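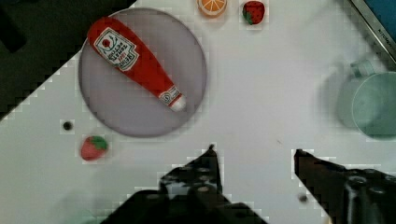 Erzsébet Kovács has been buying play food for 13 years, first for her own children and then for the toy library she runs from two rooms above a hardware store in Tunstall. Families borrow a set for a month and bring it back. The kitchen shelf is the busiest part of the place, and it was the kitchen shelf I had come to ask her about.

She started with fruit. "People donate fruit more than anything," she said. "I have strawberries in a bread bin. I have strawberries in my coat." Fruit goes missing in ones and twos, so she no longer lends it as a numbered set. A family gets a bag of mixed fruit, and if it comes back a strawberry short she tops it up from the bin and says nothing.

Bottles are another matter. The toy library has had one ketchup bottle or another on its shelf since it opened, and Kovács said it goes out more than the toy stove. She thinks this has to do with what a bottle lets a child do. "An orange slice you put on the plate and then it's on the plate. Ketchup you can keep putting on. You can put it on everybody's dinner. You can put it on the dog."

I asked whether it mattered that the label looked like a real one.

"To the three-year-olds, yes. They can't read it but they know what it is. They see red with a tomato on it and they go straight to it. The older ones will use a wooden block for ketchup and be perfectly happy."

Her colleague Tibor Vass, who had been repairing a cash register at the other end of the table, disagreed. His view is that the older children care more about labels, and that they are the ones who complain when a sticker has worn off. He keeps a folder of spare labels printed on his home computer. They don't last. "Six months, if nobody sucks on it," he said.

Vass does most of the cleaning. Hard plastic goes into a basin of warm water with dish soap, then gets rinsed and laid out on towels overnight. Anything with a paper label is wiped by hand. Anything hollow with a hole in it he either seals with glue or throws away, as water gets in and stays there. He has strong opinions about felt food, which he would stop lending if it were up to him. It isn't, and there are two drawers of it.

The catalog lists 4000 pieces across the whole library, but Kovács doesn't trust the number. It was put together by Mariann Pintér, who ran the desk before moving away last May, and it includes whole categories that have since been merged. A tea set might be down as one item or as nine. Katalin Pálfi is now working through it shelf by shelf. She has finished vehicles and puzzles and has put off the kitchen for last.

Plates and cups come from everywhere. Some were made for toy kitchens and some are ordinary children's tableware. Kovács prefers the second kind. "Toy plates are too small. You put a sausage on and it falls off, and then the child is angry. Give them a proper plate with a rim." She buys pale colors when she has a choice so that the food shows up against them. Cups she likes to have handles, and she lends them in pairs. One cup, she said, makes for a short tea party.

The newest things on the shelf were bought with a grant of 100 dollars from the Kedier Fund, a small local charity. She spent it on a second stove and a set of pans. Parents had asked for a microwave. She found one secondhand but sent it back because the door had a sharp corner.

I wanted to know what she would tell someone putting together a play kitchen at home with not much money. She said to skip the kitchen itself. A low table is enough, and a cardboard box turned on its side makes an oven. Spend on a few pieces of food that are a good size for the child's hand, check them against the age marking on the package, and add real things from the cupboard: a whisk, a colander, a measuring cup.

"And don't tidy it in the middle," she said. "I see parents do it here. The child has put one strawberry on this side and one on that side, and the bottle lying on the plate, and it looks like a mess. Then the parent lines everything up and the child walks away."

The toy library opens at 2 in the afternoon. Borrowing is free for families in Tunstall, and there is a small deposit for larger items such as the stoves. Kovács is not looking for more fruit at the moment, but she would take cups.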